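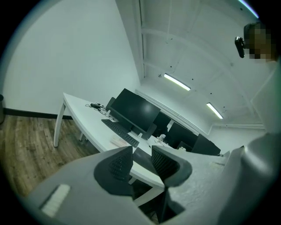
The long white desk on the ground floor.

Open day at the Sinberg paper mill

22 June 2022
By Hedvig Aasen

The mill at Sinberg opens to the public once a year, and I have meant to go for as long as I have lived in Pukdale. This year I took the early bus and was at the gate 10 minutes before it opened. There was already a line. Most people seemed to be local, and several had worked there or had parents who did.

Tours went out in small groups. Ours was led by Trygve Amundsen, who started in the finishing hall as a teenager and now runs the night shift. He handed out ear plugs and told us to keep inside the yellow lines. Bags had to be left behind, but phones were fine except in the control room.

We started in the pulp yard. The mill buys its pulp in bales and has not made its own since the old digesters were taken down. The bales come up the river road by truck, are stacked under a long roof and go into the pulper with their wires cut. The pulper is a big open tub with a rotor at the bottom, and from the walkway it looks like oatmeal being stirred much too hard. The smell is mild, a bit like wet cardboard. I had expected worse.

The paper machine takes up one whole building. Amundsen said it makes a sheet 392 centimeters wide, and that the rolls at the end are cut down to whatever the customer wants. The wet end is the part worth seeing. The stock goes out onto the wire as something very close to plain water, and a short way down the line it is a sheet that can carry its own weight. After that come the presses and then the dryers, which are under a hood, so you see mostly steam and a few small windows. It was hot enough there that two people in our group went back to the door and waited.

We had a sheet break while we were standing at the dry end. A horn went off, lights came on along the machine, and four people walked over and began clearing the torn paper into the pit below. They did not run. Amundsen said a break like that is normal and that the crew is judged on how fast the sheet is back on the reel. The torn paper goes straight back to the pulper.
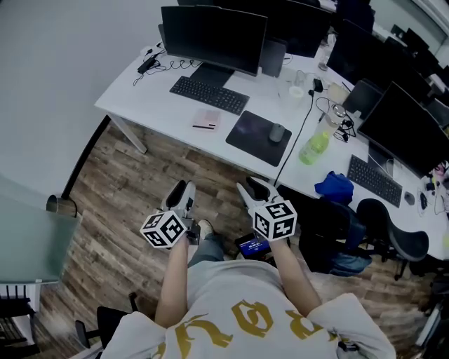 The finishing hall was quieter. Most of the work there is slitting and wrapping, and it is done by a small crew who know the machines very well. Neusa Meireles showed us how she checks a roll by tapping it with a wooden stick and listening. A soft spot sounds dull. She let a few of us try it on a good roll and a rejected one. I could hear the difference once she had pointed it out, though I would not trust myself with a full shift of it.

The last stop was the water plant. I learned more there than anywhere else. All the water used in the mill comes from the river and most of it goes around several times before it is cleaned and let out again. The settling tanks are outside, behind the warehouse, and you can walk all the way around them. A man in our group asked about the smell people in Strand used to complain of. Amundsen said it came from the digesters, and that he remembered it too.

Lunch was soup and bread in the canteen, paid for in cash only. There was a table with old photographs of the mill and a box of name cards so that people could write in who they recognized. I found a picture of the 1960s loading dock with my neighbor's father in it and filled in a card.

The shop sells offcuts by weight. I bought a pack of heavy cream stock with 581 written on the wrapper in pencil, which is the order number it was trimmed from. It takes ink well and is a little rough on one side.

The whole visit took most of the day. Wear closed shoes, as people in sandals were turned back at the machine hall. The return bus stops on the far side of the bridge, and it was full when I got on.

Recent posts
The ferry museum at Strand
A walk through the Grutura greenhouses
Seed fair in Pukdale, with notes by Ylva Åberg
November opening hours for the county museums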